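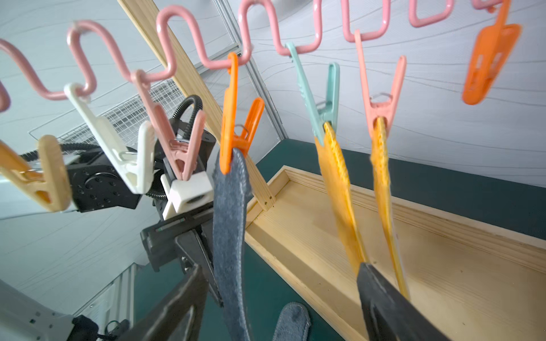 Week 6 handout: looking at the Bruvunitz two-arm kit

Okay, product review week! I want you thinking like a buyer for once. The kit is two arms, two grippers and a little camera on each wrist, and the quote I got from Riltcombe was $2,863 before shipping. Laundry chores are where I'd push it hardest, as cloth swings and clothespins are small (and people always budget too little time for that).
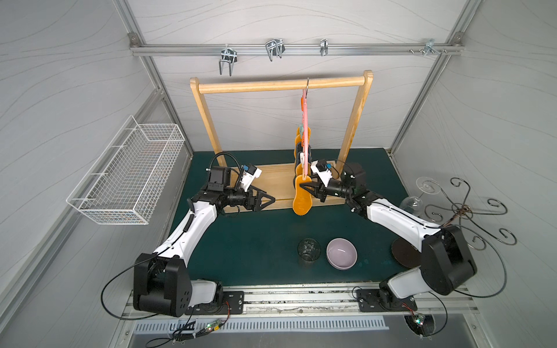 So, for your write-up, pick one hanging task and plan 60 tries with it. Tell me what counts as a miss before you start. Ye-rin Seol has the spare gripper fingers, ask her nicely. Svenja Böttcher keeps the login sheet.

Things I'd want to know before paying:
- how long a swap of fingers takes
- whether the wrist cables get in the way
- what support costs after year one

Two pages max, please, and bring a copy to lab!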